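4.3 Setting up the detergent station

Applies to the laundry rooms at Branari and Noltinitz. Machines, shelf and sink should already be in place (see 4.1 and 4.2). Replaces the older sheet that told you to "add detergent as needed," a sentence that has cost us a lot of foam.

Before you start

You need a rag, a tray with a raised lip, a waterproof marker, masking tape and a plain measuring cup marked in milliliters. A kitchen cup will do if it never goes back to the kitchen. Skip the dosing balls. Drerska sent us a bag of them and I could see no difference in the wash, apart from one that got stuck behind a door seal.

Setting up

1. Wipe down the shelf and let it dry. Old detergent makes a film that bottles slide on.

2. Put the tray on the shelf at waist height. Higher looks tidier, but people then pour above their own faces.

3. Read the back of the bottle before it goes on the tray. The front is advertising. The back has the net content, the directions and usually a word about dosage, and you may have to turn the bottle sideways to make sense of it.

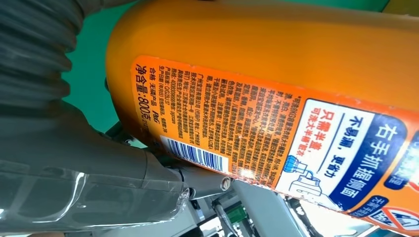

Fig. 4-3. Label, orange bottle. Net content 800 grams (净含量:800克), with the grip and half-cap advice on the white panel.

4. If the label is in a language your users don't read, write the main points on masking tape and stick it to the shelf, not over the label. For the bottle in Fig. 4-3, the large characters on the blue band say to grip the side with the right hand. The blue line below says "less leaking, more effortless," and the orange one says only half a cap is needed.

5. Treat "half a cap" as a starting point. A cap is whatever size the maker decided it should be. Fill the cap halfway with water, tip it into the measuring cup and write the milliliters on the tape. Dry the cap before you put it back.

6. Run one ordinary mixed load at that amount. If you still see suds at the last rinse, cut the dose by a quarter and try again. If the clothes come out smelling of clothes, go up a little. Most people should be going down.

7. Write the final dose on the tape with the date. Leave room underneath, as it will change when the brand does.

Note: The right-hand grip is fine if you are right-handed. Left-handed users should hold the bottle however it feels steady. I have poured both ways over the same tray and the drips looked the same to me. Two things that did help were pouring slowly and wiping the neck afterward.

Note: "Less leaking" on a label is a promise about a bottle standing upright with its cap tight. Don't lay bottles down to fit more on the shelf. If you find one on its side, check the cap and wipe underneath before standing it up.

Caution: Do not top up one brand with another, even if the colors match. You lose the directions, and you lose any idea of what is in there. Never add bleach to a detergent bottle.

Caution: Keep the tray out of reach of children. Bright plastic gets their attention. If anyone swallows detergent or gets it in their eyes, follow the first aid directions on the label and call for medical help.

What not to believe

We kept a log at Branari for 42 loads, with the measured dose and without. Genivaldo Barbosa did the counting and I did the arguing. The measured loads used roughly a third less detergent and nobody complained about the wash. It was one room with soft water, so please don't quote it as science. Ó Dálaigh wants the same test done at Noltinitz, where the water is hard, and that will not happen before November.

Until then, hard water users should begin at the label amount and come down in small steps. A "concentrated" claim on the front changes nothing in steps 5 to 7. Measure it anyway.

Restocking

Check the tray weekly. Order when you open the last full bottle. Rinse empties, cap them and put them in the plastics bin. Do not keep them for storing other liquids.

Section revised 2021-10-03. For spills on the floor, go to 4.4.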